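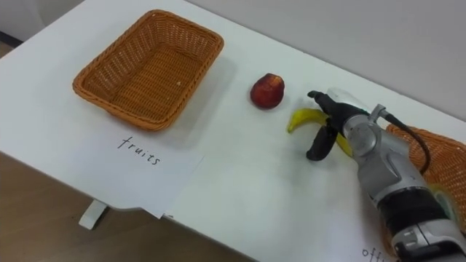
Chapter 8
The Demonstration as a Test

8.1 Why visits belong in this book

Most readers of this book will first meet a working robot on a visit. The machine will be in a hall or a lab that has been tidied for the occasion, a member of staff will stand beside it and talk, and the arm will do one job several times over. The visitor leaves with an opinion. In many firms that opinion later turns into a purchase or a project.

The earlier chapters dealt with arms, joints, grippers and cameras as parts. The present chapter deals with what can be learned by watching them together for a short time. It treats a demonstration as a test with some of its conditions hidden, and sets out how to bring those conditions into the open. The second half of the chapter changes sides and covers how to run an open day that gives visitors fair evidence.

Readers should be able, by the end of the chapter, to write down the task of a demonstration in one sentence, to list what was fixed before the visitors came in, to tell a trial from a demonstration, and to prepare a visit sheet of the kind shown in Section 8.6.

Terms used for the first time in this chapter: task statement, fixed condition, reset, intervention, trial, demonstration run.

8.2 The Clellia open day

The running case comes from an open day held by Flaker at its Clellia site on 19th August. Flaker builds handling equipment for small warehouses. The program listed three stations. The first was a pallet stacker behind a fence, the second a mobile cart that followed a painted line, and the third, called Zernar, was a table-sorting station. Zernar is the one used here. The stacker and the cart return in Chapter 9, where fences and floor space are discussed.

The Zernar station used very little equipment that a visitor would find strange, apart from the arm itself. It had a white table, two woven baskets, and two sheets of paper with handwriting on them. One sheet read "fruits" and lay in front of the basket on the left. The other, at the right-hand basket, was for office supplies. A silver arm with black fingers reached over the table. The task was to put each item in the basket that matched its label.

Groups were admitted for 30 minutes at a time. The talk took up the first part of each session, the runs came next, and questions filled what was left. The full day brought 80 visitors through the hall.

Sorting is a common choice for an open day, and for sound reasons. The goal can be stated in a few words. Success can be judged from several yards away. The items are familiar, so a visitor knows without being told that a banana belongs with fruit. None of this makes the task easy for the machine, and none of it makes the task hard. The difficulty depends on what was settled in advance, and that has to be asked about.

8.3 The task statement

A task statement is a single sentence that gives the starting state, the action and the finished state. It is best written before the first run begins. A weak statement for the Zernar station would be:

The robot sorts fruit.

It gives no starting state, and it doesn't say how anyone would know that the sorting was finished. A stronger statement would be:

Starting with items lying apart on the table, the arm picks up one item at a time and places it in the basket whose label names its group, until no items are left on the table.

The second statement can fail in ways that a visitor can record. An item may be dropped. It may go into the wrong basket. The arm may stop while items are still on the table. It may pick up two items at once, if they touch. Each of these is a separate kind of failure, and a visit sheet should have a line for each.

Note the words "lying apart." They describe a limit of the demonstration and should stay in the statement. Where items are well spaced, the gripper has room to open on both sides of each one. A heap of the same items is a different task and calls for a different statement. Visitors often carry a result from the first task over to the second without noticing. A vendor may let them.

8.4 What the hand has to solve

Chapter 4 divided a pick into approach, closure, lift and transfer. On an open day the four stages run together, and it helps to watch for one of them at a time. Closure repays attention most. A banana is long and curved, so the place where the fingers close decides how it hangs afterward. Held near the middle, it is close to balance and the ends droop on either side. Held near one end, it will tend to swing, and the arm must either move slowly or hold harder.

A round item such as an apple sets a different problem. It has no long side, so the direction of approach matters less, but it can roll if one finger touches it before the other. The two shapes on one table therefore test two parts of the closure stage, and a visitor should note the results for each shape on separate lines.

The transfer stage is where held items most often meet something they shouldn't. The rim of a basket stands above the table. An item that hangs below the fingers needs more clearance than the fingers do, and the path has to be planned around the item. Exercise 3 at the end of the chapter asks for the least safe height above a rim, given the length of the item and the point at which it is held.

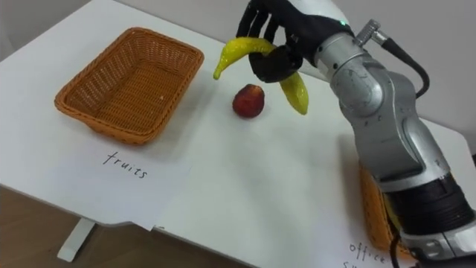 Picking was never the part that worried me, one visitor said in the question period; I want to know who decided that the left basket was for fruit, and when. The question is a good one, and it divides demonstrations into two classes that look the same to an audience.

In the first class, the meaning of each basket has been entered as a setting. The paper is there for the people watching. If the two sheets were exchanged, the arm would go on placing items as before, and every placement would now be wrong according to the labels. In the second class, the system reads the sheets. If they were exchanged, the placements would change with them.

A visitor can tell the two classes apart only by asking, or by asking for the exchange to be made. The exchange costs almost nothing. It is also a request that the staff may reasonably decline, since a change to one part of a setup can affect others -- lighting on the paper, for example, or the position of a basket that gets nudged. A refusal should be entered on the visit sheet as "not tested." It shouldn't be entered as a failure.

8.5 Fixed conditions, resets and interventions

A fixed condition is anything that was settled before the run and not changed during it. At a table-sorting station the usual ones are the height of the table, the color of its surface, the positions of the baskets, the set of items, and the lighting. A plain white surface makes it easier for many vision systems to separate an item from what lies behind it. The system may also do well on a patterned cloth or a dark bench, but a run on a white table gives no evidence either way.

A reset is the work of putting the station back into its starting state. It falls outside the run, but it should be watched with care. If a member of staff sets the items down with no apparent aim, the starting positions are probably free. If the items are lined up against marks, the positions are fixed conditions and belong in the task statement.

An intervention is any action by a person during a run that changes its course. Pressing a stop button is one. So is moving an item that the arm has missed, and so is steering the arm by hand or from a console. Arms at open days may be under program control, under a learned controller, or under the control of an operator, and the motion alone is poor evidence of which. The mode of control should be asked for by name and written at the head of the sheet.

A run in which the conditions are recorded, the number of attempts is set beforehand, and every outcome is kept will be called a trial. Anything less will be called a demonstration run. The second term carries no blame. Demonstration runs are useful for learning how a machine moves, how loud it is and how much room it needs. They can't supply a success rate.

8.6 The visit sheet

The sheet below is adapted from one used in the Godoy training course, where it is filled in by pairs of students, one watching the table and the other watching the staff.

Station and host:
Mode of control, as stated by host:
Task statement:
Fixed conditions seen:
Fixed conditions stated by host:
Attempts watched:
Outcomes, by item shape:
Resets (by whom, with or without marks):
Interventions:
Changes requested, and result (made / declined / not tested):

The sheet should be completed in the hall. Entries made from memory the same evening tend to lose the interventions first. Where the two students disagree, both entries are kept.

Section 8.7 works through a completed sheet line by line, beginning with the task statement.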